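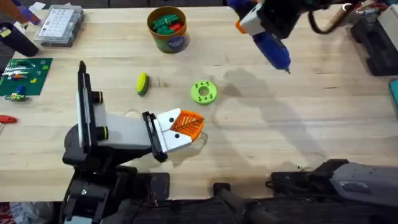 第 2 页 / 共 5 页

关于我们

勒辛(Lesine)皮卡配件与改装是一家只做皮卡的门店,业务包括货箱盖、防滚架、拖车钩、悬挂升高套件和货箱内衬的销售与安装。轿车和城市SUV我们不接,偶尔有老客户把家里的轿车开来换机油,我们会推荐同街的维修店。

门店由土屋贞夫(Sadao Tsuchiya)创办。他早年在货运车队做底盘维修,后来自己租了两个工位,专门给跑工地的皮卡加装钢板弹簧。最初的客户大多是装修队和果园,车子买来就是拉货的,要求很简单:后桥别塌,尾门别响。现在客户里玩越野和露营的多了,但拉货的车仍然占我们工作的一大半。

目前我们有15名员工,其中安装技师九人。店长是查丽托·马卡帕加尔(Charito Macapagal),负责排期、报价和售后。您打电话来,多半是她接的。

我们做什么

货箱类:硬质三折盖、卷帘盖、软盖、货箱内衬喷涂、尾门助力杆。
底盘类:前后减震、钢板弹簧加片、升高套件、四轮定位。
拖挂类:方口拖车钩、七芯线束、电刹控制器。
外观类:侧踏板、轮眉、中网更换、防撞杠。

中网更换近两年问得比较多,常有人想把旧款的前脸换成新款的样子。能不能换,要看前杠卡扣位置和大灯支架,同一车系改款前后往往对不上。请先把车开过来,我们量过再答复,量车不收费。涉及外观和车身高度的改动,请事先了解当地的登记和年检规定,需要变更登记的项目我们会在报价单上注明。

品牌与产品

我们代理辛道(Sindau)的货箱盖和戴克斯特拉(Dijkstra)的拖车钩。自有产品只有一个系列,叫莫莱登(Moledon),是货箱内的横梁和绑扎点,每根横梁静态承重600公斤。横梁长度按车型裁切,目前有54个型号,下单时请写清年款和货箱长度。同一年款有长箱短箱之分,写错的话孔位对不上,已经裁切的横梁不能退,只能补差价重做。

质保

安装工时质保一年,莫莱登横梁质保5年。代理品牌按厂家条款执行,由我们代为申请,客户不用自己寄件。升高套件装完行驶一段时间后要回店复紧螺栓并重新检查定位,费用已经包含在安装价里。没有回店复紧的车辆,底盘异响不在质保范围内。

预约与到店

喷涂内衬需要留车过夜,货箱请提前清空。其他项目一般当天可取。上午八点半开始接车,下午五点以后只办取车。十一月到春节前是旺季,底盘类项目请提早预约。

店门口限高,装了车顶帐篷的车请从后院进。后院入口在五金市场一侧,进门靠右停,钥匙交前台。

下一页:安装流程与常见问题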